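Potluck

A potluck is a shared meal where everyone brings a dish, and I've been to more of them than I can count. My mum's side calls it "bring a plate", which confused my neighbour Demyd Kostiuk no end (he turned up with a plate!).

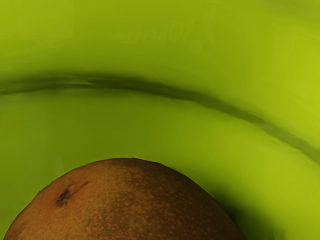 Something brown and rounded against yellow-green.

Fruit always gets left for last, in my experience. The Latberg hall supper every February draws some 40 people and at least four pavlovas.

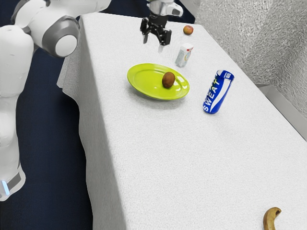

Long table with a white cloth.

Rules vary from town to town. At Lundgren they go by surname, A to M savoury and the rest sweets, and I reckon it works a treat.
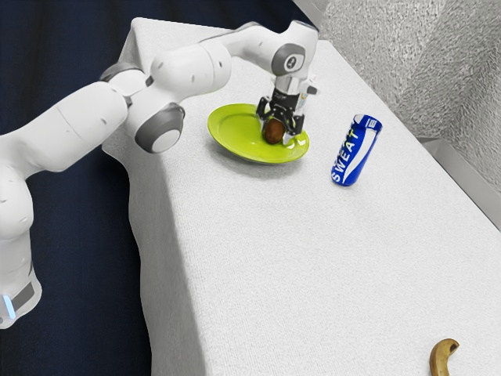 Label your dish on the bottom with masking tape, or you'll never see that casserole lid again.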